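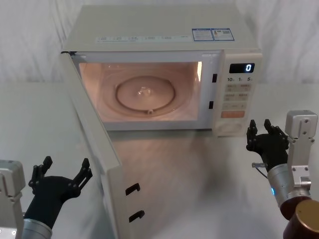
Gunhild Lauritsen reckons 400 examples of one door is far too many and we should be moving the oven between takes. I've told her she's welcome to come and do the moving!

Anyway, evening all. Quick progress post from the Stidville lot. We're teaching the policy (Cusuter, for those who missed the last thread) to open and shut a microwave, and I'd love opinions before we record any more. So far we've kept everything on the same white table with the same cloth behind, and only changed where the hands start from. 16 goes per sitting, then a tea break, then swap drivers.

My worry is the wide open position. When the door's right back there's a lot of flat white panel and not much for it to get hold of, and my own demos for closing are all over the place. Some I push with the fingertips, some with the back of the hand. Keep both or pick one?

brakon_fan wrote:
Pick one. Mixed styles killed our drawer set last June. It learned the average of two sensible things and the average was daft.

Þröstur Lykkegaard wrote:
Disagree with brakon_fan, sorry. Mixed styles are fine if you've got plenty of each, and you'll want both the day the first one misses. What I'd throw out is any take where the driver dithers. We had 2,998 takes in the kettle set and binned the ones with long pauses, and it was better for it (slower to sort through, mind).

brakon_fan wrote:
Plenty of each is doing a lot of work in that sentence. They've got 400 in total!

pennyfarthing90 wrote:
Which views are you feeding it? The head one looks lovely and clear, but I'd want something close in for the last bit before contact.

Yep, we've got wrist views as well. Two-finger gripper in this one, door side on:
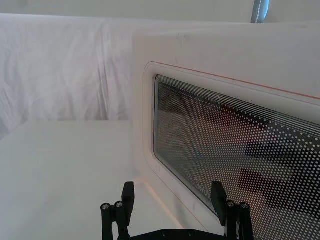
Wrist view, fingers open by the door

pennyfarthing90 wrote:
Ta. I'd worry about that dotted window, all pattern and murky shapes. Try a few takes with the lights changed.

Gunhild Lauritsen wrote:
Or move the oven. I'll bring biscuits.

Fine, fine. Next batch is 90 takes, oven shifted every time, fingertips only. Þröstur, I'll keep the back-of-hand ones in a separate folder so you can say I told you so.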